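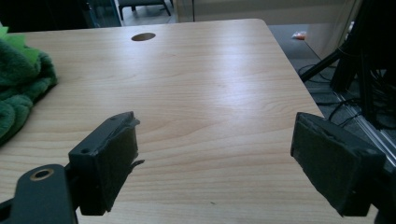
Cable grommet

A cable grommet is a lined opening in a desk or tabletop through which leads are passed to sockets, screens and lamps. The word is also used loosely for the hole itself, with or without a lining. Most are round and sit near the far edge of the top, where the leads are out of the way of hands and papers. On pale wood with a long, wavy grain, the opening shows up as a dark spot with a thin rim.

Construction

The hole is cut with a hole saw or a router before the surface is oiled or varnished. A sleeve of plastic, metal or rubber is then pressed in to protect the cut edge and the cable. Many sleeves come with a cap that has a slot in one side. Bare holes are sanded and sealed, as raw end grain takes in spilt drinks and swells.

Placing

A single hole may be set in the middle or a little to one side. Long tops often have 2. The furniture writer Isla Jardine advised keeping the hole clear of the frame beneath, and checking for drawers before drilling. The Bernura desk was sold with the opening left of centre, while the Politis had none and was drilled by the buyer.

Care

Dust and crumbs gather in the rim and can be lifted out with a soft brush. Soft things left on the desk, such as fleece cloths and plush toys, should be kept off the opening when warm chargers run beneath it.

See also

Desk
Cable tray
Hole saw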